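Skulex open day, anyone else go?

hexnut_harold
Joined May
Went to the Skulex open day at the Flumham building. Parking for 26 cars, so naturally I walked half a mile. They had two arms running and a lady named Chantal Girard doing the talking. Good coffee, long speech.

The part people stayed for was the grasping demo. The arm picks up whatever is on the table, and the crowd gets to root for the table. My kid has talked about the rubber chicken ever since.
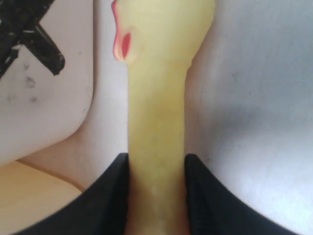

Anyway, Chantal said the controller has 1,631 practice grasps behind it, which is more than I've had at anything except the TV remote. I asked what one costs and got a brochure.

tatow_tim
I was there. Picking up a rubber chicken by the neck is the easy version. It's soft and it's skinny, you could do it with salad tongs. Show me a wet bar of soap.

hexnut_harold
You could do it with salad tongs, Tim. Nobody would drive to Flumham to see it.

marge_in_receiving
Disagree with Tim. We have a Hiebert at work and it's great with boxes. Give it anything squishy and it either drops it or strangles it. Soft stuff is hard.

tatow_tim
So your Hiebert is set up wrong. We run a Tatow on bagged parts, 266 bags a shift, and I've mopped up maybe one.

marge_in_receiving
"Maybe one." OK.

S_Sawatzky
Sheldon Sawatzky here, I helped set up the tables. Soap is a fair request and I'll pass it along. Whoever walked off with the extension cord by the coffee, please bring it back.

tatow_tim
Wasn't me. I brought my own.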